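Clonddale Sorting Bins: Gallery

Reference page for the mixed household stock kept in open metal bins at Clonddale. Page updated 2023-01-10. Bins are listed by inventory number, and wear is noted at each check.

Bin 251, mixed goods
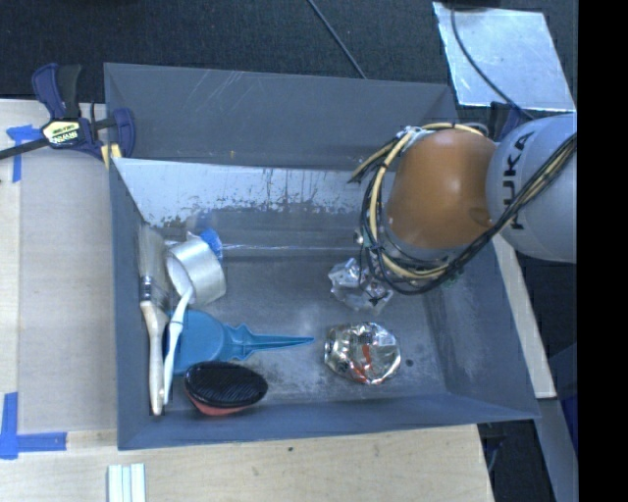 Contents are stored loose, with no dividers. The wide paintbrush has a cream-colored wooden handle and a metal ferrule. The tape is a silvery-white roll, entered under general supplies.

Interior finish: gray metal, sloped sides. Coating is worn along the lower edge of the back slope, and the floor is scuffed. Grade 2 wear; still in service. Recoating is set for June.

Stock list: the full Clonddale list runs to 1,672 items. Brushes and tape are filed under section 5. Condura bags and Oleo cleaning supplies have separate pages.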